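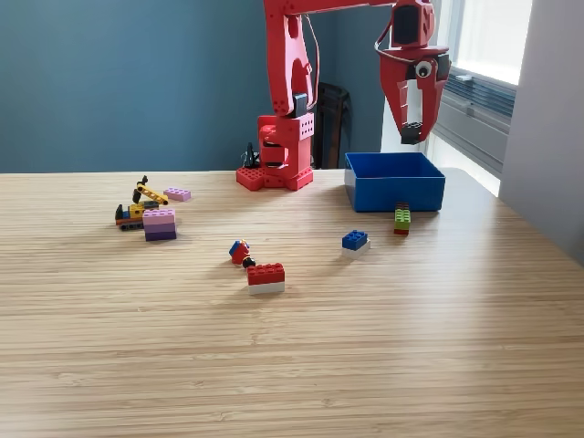

Trade Notes > Interviews > Materials

Why tabletops move: a conversation with a finishing technician

28 Jun 2024
By the Materials Desk

The senior finishing technician at Pendstead has spent most of the past year on one problem: solid wood tabletops that leave the shop flat and come back cupped. The company builds work tables for schools and small offices. In the last production year it shipped 600 tops, and 113 were reported out of flat by more than the 2 mm the company allows.

"Most customers call it warping and assume the boards were bad," the technician said. "When we opened the returns, the moisture content was usually normal. The two faces had been exchanging moisture at different rates."

Wood swells across the grain as it takes on water vapor and shrinks as it gives it up. If the top face has three coats of finish and the underside has one, the underside responds faster. In a humid month the bottom swells first and the edges lift. In a heated building in winter the reverse happens, and the edges drop.

Pendstead's old schedule put three coats on the show face and a single wash coat underneath. The change, made last July, was to apply the same number of coats to both faces and to seal the end grain separately.

"End grain takes up moisture many times faster than the face," the technician said. "We were leaving it to whatever ran over the edge from the spray gun. You could see it in the returns. The last few inches at each end were always the worst."

The shop tested two waterborne products, Cernar and Sopacua, on matched panels cut from the same boards. Cernar built film faster and sanded cleanly. Sopacua took longer to cure but gave closer readings between the two faces after 500 hours in the humidity cabinet. The company went with Sopacua for tops and kept Cernar for legs and rails, where movement matters less.

The technician was cautious about reading too much into the cabinet figures. "A cabinet cycles evenly. A classroom does not. It gets shut up for the summer with the air conditioning off, then somebody turns everything back on in one afternoon."

Fastening was the other half of the work. Several returned tops had been screwed tight through the frame by the installer, in round holes, with no allowance for seasonal movement. Pendstead now ships slotted steel clips under the name Hivavent, along with a one-page instruction sheet.

"The center clip is fixed and the outer ones slide. Run the screw down until the head touches, then back it off a quarter turn," the technician said. "If the top can't move sideways it will move up, or it will split."

Asked what owners of existing tables could do, the technician recommended checking the underside first. If it feels rough and bare, two thin coats of the finish used on top will slow further movement — though a top that is already cupped should be left in a steady room for several weeks before anything is applied. Sealing it early tends to hold the moisture where it is.

"And don't plane it flat in the wrong season. We did that with some of the first returns. They were flat for a few months, then they cupped the other way."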